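Ondska gripper kit with green fingertips: review after five months of bin picking

Reviewed by Izzati Simanjuntak, Marulanda
Posted 2019-05-31

Price paid: full list, from Vendevow
Verdict: good gripper, poor cable kit. Do not run it without changing the strain relief.

We bought the Ondska kit to replace an older vacuum cup that could not hold anything with a rough face. The work is simple bin picking: small wooden and metal blocks, taken out of a grey bin one at a time and put back. The arm was already in place, so all we needed was the gripper, the adaptor plate, the cable and a set of spare fingertips. All of that is in the kit.

Fitting took Teodor Zieliński one morning. The adaptor plate lined up first time and the screws are a decent quality. The printed instructions cover the mechanical side well. The cable side gets half a page and one drawing, and the drawing shows an arm held straight up, a position we never use.

Grip is the best part. The fingertips hold wood and bare metal equally well and have not torn. They do pick up dust and need a wipe at the end of a shift. Closing force is set in the software and stays where you put it.

Now the fault. In March the gripper opened by itself with a steel block in it, while the arm was moving over the side of the bin. The block landed on the table and went off on to the floor. The arm carried on to the next position as if it still had the part. Silviu Stanciu was outside the marked area, so he was not hurt, but he had been leaning in there a minute earlier.

We lost power to the gripper 19 times over the next two days, always with the wrist turned well round. Gerardo Galli found the cause with a meter. The supplied clip holds the cable hard against the wrist, so all the bending happens in one short length by the plug. Two cores had broken inside the sheath. From the outside the cable looked new.

Two things bother me here. The first is the clip, which is a cheap part and easy to get right. The second is that the gripper lets go when it loses power. The manual says this on page 31, in the same small type as the cleaning advice. It should be on page one. There is also no "part lost" signal unless you buy the extra module, so the arm has no way of knowing.

Vendevow sent a new cable free of charge after Yu-na Kwon wrote to them with photos. They would not replace the clip. We threw it away and gave the cable a wide loop at the wrist. We also cut the arm speed to 60 per cent over the bin edge and added a rule that the arm is stopped before anyone reaches in. 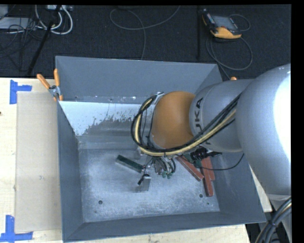 Cable looped wide past the orange wrist joint, gripper down among the blocks.

It has not dropped out since. I would still check the plug end weekly and keep a spare cable on the shelf.

Would I buy it again? Yes for light blocks in a deep bin. No for anything heavy or sharp, or for a cell where people work close to the arm, until Ondska changes the clip and makes the fingers stay shut on power loss. Skerkport sell a spring-closed model that does this, but we have not tried it.

Grip: 5 out of 5
Fitting: 4 out of 5
Cable and clip: 1 out of 5
Manual: 2 out of 5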